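Druvine Knits – Gallery 8: Folding and Flat Storage

Home | Patterns | Yarn | Gallery | Contact

Text and measurements by Dinesh Bhattacharjee. Page last revised 30 October 2013.

Gallery 8 covers the handling of finished sweaters between wearing and storage. Hanging is not discussed. A knitted fabric carries its own weight poorly at the shoulder, and a heavier garment left on a hanger over a season will gain length in the body and show a point at each sleeve cap. Everything on this page is folded flat.

The method is the same for all crew-neck and round-neck pullovers on the site. Lay the garment on a bed or table with the hem toward you and the neck away. Smooth the body from the center out, without pulling. Bring one sleeve across the upper chest, then the other, and keep both folds close to the armhole seam. Turn the sides in if the shelf is narrow. Fold the lower half up to the neck last.

Notes on striped garments

Stripes show any skew in the fabric before the eye picks it up in a plain knit. If the bands slope across the middle of the body, the garment can be squared by moving the lower corners, one at a time, until the hem is parallel to the shoulder line. Slight slope does no harm in storage. A hard crease across a stripe will usually steam out – use a damp cloth and keep the iron off the surface.

Broken-line patterning, of the type used in the Irkatum and Sultana charts, is worked between the solid bands with two or more colors in short runs. Check the inside for long floats before folding. Rings and watch straps catch them.

Shelf data

Shelf depth used for all tests: 20 inches. Sweaters per stack: no more than 8. The test sweater in the Seseo pattern, size medium, weighs 632 grams after blocking. The chart has 142 rows from the hem to the underarm, ribbing included. Heavier pieces go at the bottom of the stack.

Pictures

Click any thumbnail on the original page for the larger size.

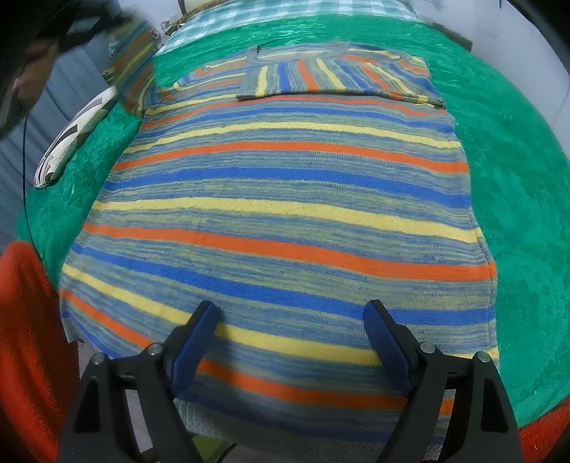
Striped pullover, sleeve stage. One sleeve is folded in over the chest and the other is raised off the green bedspread. Yellow, orange and blue bands on a heathered ground, with gray neckband and ribbed hem.

Gallery 7: Blocking | Gallery 9: Mending at the Cuff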